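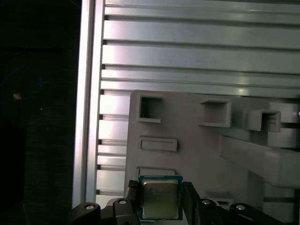 Stullumville, Thursday, October 19, 2023

Workshop Tips: Guiding a Gripper by Remote Control When Handling Processors

The Seltwood training workshop issues the following advice to members who record handling tasks for the robot. It applies to desktop processors and to other small, flat parts.

Take hold of the processor by its two opposite side edges. The fingers should meet the edges squarely and leave the face of the metal heat spreader clear. Do not pinch front to back, and do not let a finger touch the contacts.

Close the fingers slowly. Operators new to the hand controller tend to squeeze until motion stops, and the robot will learn that habit along with the rest of the task. Ease off as soon as the part is held.

Lift straight up, pause, and then travel. Kayode Odukoya, who supervises the evening sessions, asks for a pause of 4 seconds on the first day and none once the operator is steady.

Watch the wrist view during the final approach. The fixture plate has several pockets and slots of similar shape, and it is easy to line up with the wrong one from across the bench.

If a part is dropped, end the recording and start again. A recording with a fumble in the middle should be marked for review by Melahat Altıntaş and must not be added to the good set.

Use scrap processors only. A beginner should plan on 100 recordings before moving on to the next part.

Wipe the finger pads with a dry, lint-free cloth at the end of each session and return the hand controller to its hook. Bookings for November are taken at the front desk.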